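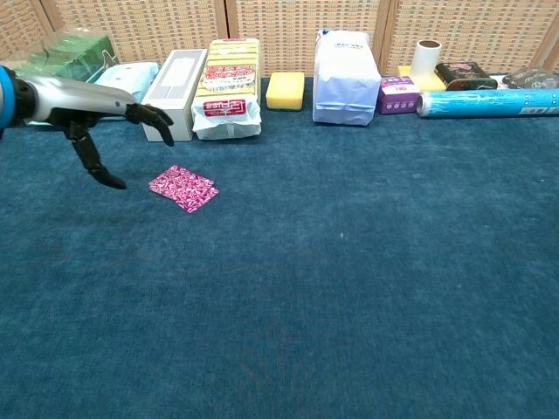 Hildale Business Park Tenants' Association
Minutes of the general meeting, February 14, 2018
Held in the ground floor meeting room, Building 5

Chair: Ulla Mustonen (Keskinen)
Minutes: Mattes Thiele (Clollby)
Units represented: 33. Quorum was met.

1. Minutes of the December meeting

Approved with one correction. Item 4 should read "east riser," not "east stair." The corrected copy replaces the one in the shared folder.

2. Heating and hot water

The chair reported on the survey of the heating plant by Trimmont, the mechanical contractor. The circulation pump serving the north loop is running outside its design range and the return temperature is too high for the boiler to condense for most of the day. Trimmont gave two options:

a) Replace the pump with a variable speed unit and rebalance the loop.
b) Rebalance only, and review at the end of the heating season.

Discussion. Clollby asked whether rebalancing alone would cure the cold offices at the far end of the second floor. Trimmont's written answer is that it would help but that the valves on that branch are seized and need replacing under either option. Several tenants objected to paying for valves twice if option (b) fails. The chair pointed out that the valves stay in place whichever pump is used.

Decision: option (a), subject to a fixed price. Carried, two units against. The loop will be drained in sections and tenants will have no heat for one working day per section. Notice to be given in writing.

Action: U. Mustonen to obtain the fixed price and a drawing showing the sections.

3. Loading dock

Complaints continue about trailers left on the dock past their booked time. The present rule allows two hours but there is no record of arrival, so the rule can't be applied. It was proposed that drivers sign in at the desk. The desk is staffed only until 5 p.m. and a number of deliveries come later.

Agreed to try a paper log on the dock door until the next meeting. The log will show unit, carrier, time in and time out. Tenants are responsible for the entries of their own carriers.

The dock leveler was also raised. The lip doesn't fold back fully and has to be pushed down by foot. Landlord has been told twice. No reply.

Action: M. Thiele to write to the landlord again, with copies of the earlier letters.

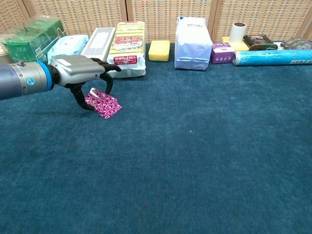
4. Parking

The line painting on the west lot was finished before the frost but 8 spaces were laid out short and won't take a van. The painting contractor accepts the error. Repainting needs a dry surface and will wait for spring. Until then those spaces are for cars only – signs have been put up on the fence.

A request for reserved visitor spaces was deferred. The chair wants figures on how often the lot is full, and none were available.

5. Shared costs

The statement for the last period was circulated ahead of the meeting. Snow clearing came in over budget by 400 dollars and exterior lighting came in under. The surplus on lighting doesn't cover the difference and the balance will be taken from reserve.

One tenant questioned the split of the water charge, which is made by floor area and takes no account of use. Submeters were discussed in 2016 and dropped on cost. The meeting didn't wish to reopen the matter without a new quotation. The tenant concerned may bring one.

Statement accepted.

6. Fire doors

Doors on the second floor corridor were again found wedged open during the monthly walk-through. Magnetic holders linked to the alarm panel are allowed by the insurer if installed by the panel contractor. Tenants on that corridor to say by letter whether they would share the cost. Wedges are to be removed in the meantime.

7. Other business

Keskinen gave notice of floor loading work in its own unit. Core drilling will be done outside office hours and the slab scanned beforehand – the scan report will be open to the units below.

The recycling container for cardboard is to be moved to the north side of Building 5, clear of the gas meter.

The date of the next meeting will be set once the pump price is in hand.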